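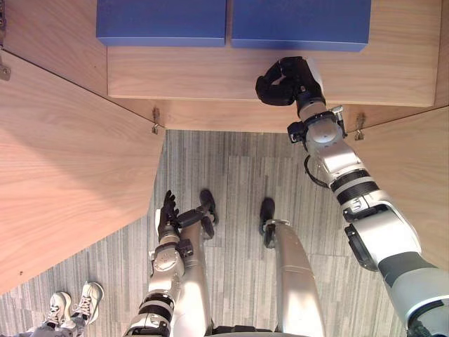 Page last updated: 05/07/2025

Event menus should carry a price

Last September I was asked to sit in on the planning of a dinner for a housing charity in Millard. There were three caterers on the list. Two sent handsome brochures with no prices in them at all. The third, a small firm called Acheampong, sent two typed sheets with a cost per head beside every dish, the hourly rate for waiting staff and a line for the hire of plates. It got the job within the day.

I have worked in and near catering for most of my life, first in kitchens and later on the booking side, and I think the third firm had it right. Caterers should publish their prices. Most of them don't, and the reasons they give are weaker than they sound.

The usual argument is that every event is different. A lunch for 50 in an office with a lift and a working kitchen is a different job from the same lunch in a field. That is true. Builders and removal firms have the same problem, though, and plenty of them manage to print a starting rate and a list of extras. A customer who sees that a hot buffet starts at a certain figure, and that a site without running water adds another, knows more than one who is told to get in touch for a bespoke quote.

The second argument is about rivals. Fiifi Amoah, who ran the booking desk at Esellow when I was there, used to tell new starters that a printed price was a gift to the firm down the road. But the firm down the road already knew our prices. Their chef had worked for us and two of our drivers had worked for them. The only people in the dark were the customers.

And customers in the dark behave in ways that cost money. They send the same email to a dozen firms. Someone at each firm spends an afternoon on a quote, often with a phone call and sometimes with a site visit, and most of those quotes go nowhere because the customer had half the budget needed. At Esellow we once spent the best part of a week on a proposal for a guest list of 1000, with tastings, for a client who had in mind sandwiches and crisps. A price on the website would have ended that conversation before it began.

Ohemaa Asamoah, who now does the books for several small caterers, disagrees with me on one point and I should be fair to her. She says a published price gets treated as a promise. Butter goes up, the page isn't changed, and a bride turns up with a printout. I accept that this happens. The answer is to date the page and say how long the figures hold. Restaurants reprint menus all the time.

There is also the matter of who gets charged what. Without a list, the quote tends to follow the address on the enquiry. I have seen the same finger buffet go out at two quite different prices in one month – one to a law firm, one to a primary school – and you could say the school did well out of it. It did, that time. In my experience the people who pay over the odds are more often families arranging a funeral tea, who are in no state to haggle and have nothing to compare with. I was never comfortable with those calls.

I don't think this needs a law. Venues could do most of the work. Gilora, a hall I have booked many times, keeps a folder of approved caterers, and it would be a small step to ask each of them for a one-page price sheet as a condition of being in it. Amerley Laryea, who manages the diary there, told me she had suggested it and been told the caterers wouldn't like it. Some wouldn't. I suspect the good ones would send theirs in by the end of the week.

Until then, if you are planning an event, ask for a price per head before you agree to a tasting, and ask what it leaves out. Staff, linen, travel and clearing up are the usual ones. If a firm won't give you even a range in writing, try another.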